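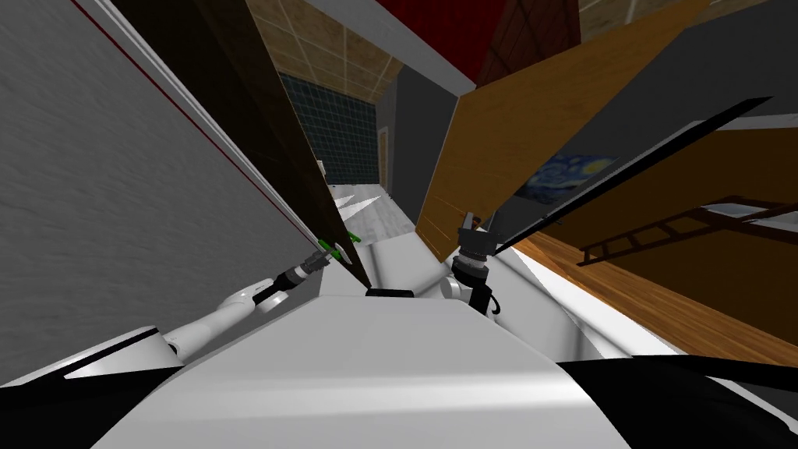 Door practice, in the simulator. Green fingertips on the brown one.

Home | About | Older Posts | Work Stuff | Contact
Print this post | E-mail this post

So we are getting a robot. It will carry supplies up and down our hallways, and between the supplies and the hallways there are doors, and doors are apparently the hard part. I could have told them that. I have been opening the ones at Hemano with my hip for 19 years, usually holding a tray.

The vendor is called Grekeo and the robot is called Mfaume. For now it lives in a computer, where it practices on doors that don't cost anything to replace. I like that somebody gave the pretend building a Starry Night. Our real one has a fire extinguisher chart.

According to the man with the slides, it will do 4,000 practice doors before it touches one of ours. I did the math on my own career and got depressed, so I went and refilled the label printer.

What changes for us? On paper, 3 of us stop doing the supply run and start doing "exception handling." I asked for a definition. It means that when the robot gets stuck, you walk over and open the door. So I will be doing the same door, with a tablet.

To be fair, my knees are all for it. The supply run is the worst part of the shift, and I won't miss pushing that cart over the bump by receiving. What I will miss is the stopping. You hear who's out sick, who needs gloves, whose kid got into college. None of that was on the slides. I brought it up and it got written on a sticky note, and I have not seen the sticky note since.

Go-live is in March. Until then we are supposed to keep the hallways clear, which we were also supposed to do before.

3 comments

cartwheel: We got the Zamus one last year. It waits very politely at the elevator. It will wait there all day.

nightshift_deb: Does it do the door by the break room, the one you have to lift? If so I'll give it 100 bucks.

cartwheel: Ours can't do that one either.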